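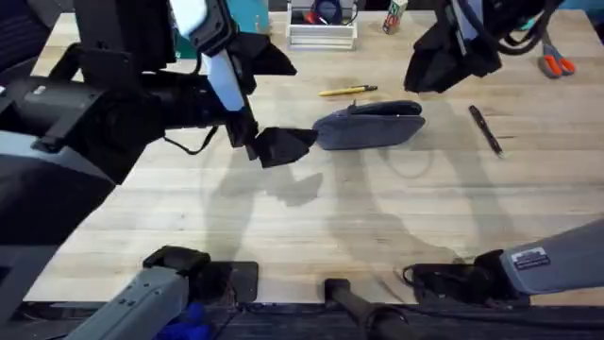 Workshop tips: software for a two-arm bench

Page last changed Sunday, December 1, 2019

These are the tips we pass round at the Kinonthorpe workshop for anyone setting up a pair of small arms on an ordinary bench. They cover the software side only. Clamps, power and cable ties have their own page.

Name the arms once

Call them left and right as seen from the front of the bench, where the clamps are, and use those two names everywhere: in the config file, on the ports, in the log and when you talk to each other. Do not let the operating system choose the port order. Tie each name to the serial number of its adapter. Aino Oksanen lost most of a Saturday to a pair of arms that swapped over whenever the computer restarted, and the cure was two lines in a text file.

Measure the table in software

Do not trust the height you typed in last time. Bring each gripper down slowly over bare wood at four spots, note the reading at touch, and let the planner fit a plane through them. Old worktops are seldom flat. Ours differs by 2 mm from one side to the other, enough for a pen to be picked up cleanly on the left and missed on the right. Do this again after anyone has loosened a clamp.

Shadows

Most false finds come from shadows. An arm reaching over pale wood throws a broad grey shape that moves when the arm does, and a simple threshold will call it an object. Three things help.

Take the detection picture with both arms parked, then plan from that picture and leave it alone until the arms are parked again.

Work on colour before brightness. A yellow pen or an orange scissor handle stands out from wood by its hue whatever the light is doing.

For grey things, such as a fabric pouch, hue is no use. Turn on the edge check and ask for a closed outline of a sensible size. A shadow tends to run off towards an arm and fails the test.

Stains and rings in the wood will also turn up now and then. Take one picture of the cleared bench and subtract it. Keep the picture with the config and take a new one if the lamp is moved.

Soft things and thin things

A pouch gives when it is gripped, so position alone will not tell you whether you have it. Set the gripper to stop on current and put the limit low to start with. In Lollen the setting is grip_limit, and 600 is too much for anything made of cloth. We start at 72 and go up in small steps.

Pens are a different job. Have the planner close the fingers across the barrel, never along it. If a pen lies at a slant, turn the wrist to suit before coming down. Leave the approach height generous and slow down only for the last part.

If a pen is lying close alongside something soft, move the pen first. The fingers need room on both sides, and a pouch pushed out of place means another detection picture.

Keep the arms out of each other's way

The simplest rule is a line down the middle of the bench which only one arm may cross at a time. Osman has this built in as a shared lock. The arm asks for the middle, waits, goes in, comes out and gives it back. It is slower than proper collision planning — nearly everything we do is slow anyway — and it is easy to read in the log when something stops.

Give the waiting arm a place to wait that is up and to the side. If it hovers over the middle it will hide things from the camera.

Model the cables too. The planner only knows about the links, and a loop hanging under the forearm can brush the table or catch on a small object. We add a fat cylinder under each forearm in the model and accept the lost reach.

Things that stay on the bench

Desk trays, boxes and scissors that live at the back of the table should be entered as keep-out blocks. Draw them a little larger than they are. If somebody takes a tray away, delete its block the same day, or you will wonder in a month why the arm goes the long way round.

Logs

Write one line per action, with the time, the arm, the command and the result. Pralluvau will do this if you start it with logging on. Pictures fill the disk quickly, so save one per pick and no more. Saodah Ngau went through 3821 log lines from September and found that most of the stops came from the same timeout, set too short when the arms were first fitted.

Before you change a number, copy the old file and put your initials on the copy. Change one number at a time and run the same pick again before touching the next.

Stopping

The stop command should work from any window and should hold the arms where they are. Do not have it send them home, as the way home may go through whatever caused the trouble. Test it at the start of each session with both arms moving at low speed.

Corrections to this page go in the red folder by the door.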